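Prellis releases version 4 of Virkis planning software to partner laboratories

Posted Feb 13, 2026

The Prellis Institute has released version 4 of Virkis, its open planning and control software for grasping in cluttered domestic settings. The release is available from today to all partner laboratories under the existing licence, and current installations may be upgraded in place. A general release to the wider research community is planned for April.

Virkis takes the output of a perception model, usually from a wide-angle camera mounted at the wrist, and produces a short sequence of motions for a two-fingered gripper. Earlier versions treated perception and planning as separate stages. The planner waited for a complete estimate of the surroundings, computed a full path and then handed it to the controller. Partners reported that this worked well on clear surfaces but led to long pauses and frequent replanning wherever household items stood close together.

In version 4 the two stages run side by side. The planner begins with a coarse estimate and revises the final part of the approach as the fingers draw closer to the object. The controller accepts a revised path at any point until contact, and falls back to the last safe path if the perception model does not respond within 50 milliseconds. Operators can change this limit in the configuration file, although the Institute advises against raising it on arms that move at full speed.

The release also includes a new treatment of transparent and translucent objects, which was the item most often requested in last year's partner survey. Bottles, jars and clear packaging often give poor depth readings, and version 3 was inclined to place the far side of a bottle somewhere in the wall behind it. Virkis now draws on the outline of the object across several views before it commits to a width for the grasp. 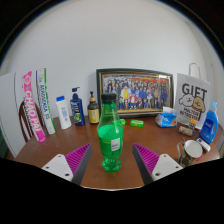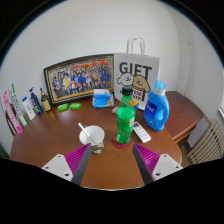 Green bottle on a round table, seen between the open fingers of the hand-held gripper.

Training and evaluation drew on a new set of 841 demonstrations, named Mumdale, which the Institute is publishing together with the software. Each demonstration is stored with its camera stream, the estimated position of the gripper and the width of the finger opening over time. Of the full set, 147 have been held back for testing and will not be distributed. Laboratories wishing to have a model scored against the held-back portion may submit it through the partner portal, where results are returned to the submitting group only.

"Our partners asked for a planner that could change its mind late in the approach without stopping the arm," said Carmela Villa, who leads the software programme at Prellis. "That required changes to almost every interface between the modules, and we are aware that it will mean some work for groups who have written their own extensions. We have kept the old interfaces in place for this version so that the work can be done at a sensible pace."

The older interfaces will be removed in version 5. Groups maintaining their own extensions should consult the migration notes, which list each changed call and its replacement. A checking tool supplied with the release reads an existing extension and reports the lines that need attention. It does not make changes itself.

Version 4 has also been joined to Mạc, the Institute's viewer for recorded runs. Users can now open a run, move to any moment in it and see the grasp the planner preferred at that point, together with the alternatives it rejected and the score given to each. Runs recorded with version 3 can be opened in the viewer, but the rejected alternatives are not shown for them, as that information was not stored.

Several known faults remain. The planner may choose an approach from above for tall, narrow objects even where an approach from the side is clear. Handles are not yet treated as separate grasping points, so jugs and mugs are approached by the body. On systems with more than one camera, time stamps must be aligned before the software is started, and a warning is shown if they differ. The Institute expects to address the first two of these points in a minor release and has opened a public list on which progress can be followed.

The minimum requirements for the controller are unchanged. The perception module now needs more memory than before, and groups running it on older machines may wish to use the reduced model, which is included in the same download. The reduced model accepts images at half the resolution and has not been tested on transparent objects.

An online briefing for partner laboratories will be held before the general release. The briefing is free of charge and limited to 400 places, with priority given to groups already running Virkis. Joining details will be sent to the registered contact at each laboratory. Contacts who have changed address in the past year are asked to update their entry in the partner portal.

Questions about the licence should be directed to the Prellis software office. Technical queries should be raised on the Virkis issue list.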